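The Long Way Round to Hanging Up a Mug

At Tristmont, the student robotics project meets in a ground floor room with a grey floor and more cable than anyone has found a home for. The group is called Nimby, a name left over from an earlier project that nobody got round to changing. Its members spend most of their time this term doing one small household job again and again, with a gripper in each hand.

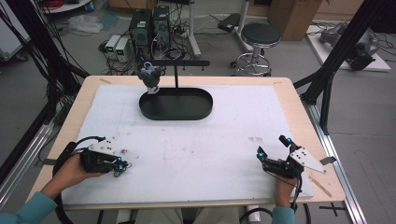
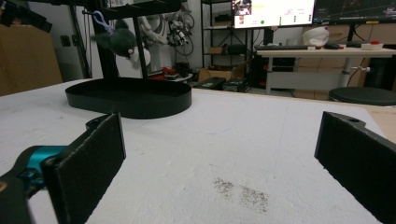
Work at the table during the Nimby project. The black stand with its oval tray is in both pictures; a dark grey mug hangs from it in the first.

The job is to take something off a stand, or put it back on. Enikő Hajdu, a second-year student, chose it in February after the group had argued for two meetings over what to try first. Horațiu Olteanu wanted folding. Zsófia Gulyás wanted anything that did not involve cloth. A stand with a bar across it seemed a fair compromise, and it fitted on the table.

The students work the hand-held grippers themselves. Each attempt is recorded and the recordings are later used to train a program that will try to do the same thing with a pair of arms. The group calls one attempt a "go". By Mar 20, 2019, when I visited, the log stood at 1,183 goes, of which 499 had been marked as good enough to keep.

"The first lot were terrible," Hajdu told me. "We were all too fast. You do it the way you'd do it at home and then you watch it back and your hand is in front of everything."

The rules they settled on are written on a sheet that each new member is asked to read. Start with both grippers open. Move at one speed. Do not talk during a go. If you drop the thing, finish the go anyway and mark it as dropped. Gulyás wrote most of the sheet and admits that the rule about talking was aimed at Olteanu.

Irén Erdős, who teaches the course the project counts towards, comes in at the start of a session and usually leaves them to it. She marks the students on their notebooks and on a short talk at the end of term. Whether the trained program works well is a smaller part of the grade. She changed this two years ago, after a group with a very good result could not explain how they had got it.

"I want to know what they threw away and why," she said. "They find that a strange question at first."

There was plenty to throw away. One whole afternoon went because the stand had been moved between goes and no one had written down where it had been. Another batch was lost to a full disk. The students now check the disk before they start, and whoever sets up has to sign the log.

Olteanu looks after the files. He has a system of folders that the others complain about and use. He also goes through the recordings one by one and decides what counts as a good go - a slow business, and one he does mostly in the evenings with the radio on. Gulyás checks a share of his decisions without seeing his marks first. They disagree most often over goes where the object was hung properly but only at the second try. Olteanu would keep them. Gulyás would not, and for now they have a folder of their own.

The first trained version, which they named Alta, was tried at the beginning of March. It reached for the bar and stopped short of it, over and over. Hajdu thinks the early recordings were too much alike, with the same person standing in the same spot. The group has been swapping places at the table more often and using objects of different shapes.

Géza Tóth, a former student who now works in packaging machinery, comes in to help with repairs. He would like them to spend less time on the program and more on how the fingers close. He and Hajdu have had this conversation several times, and had it again while I was there, with a screwdriver going back and forth between them.

The end-of-term talks are open to other students on the course. Hajdu will speak about the recordings, Gulyás about the checking, and Olteanu has been given five minutes on folders.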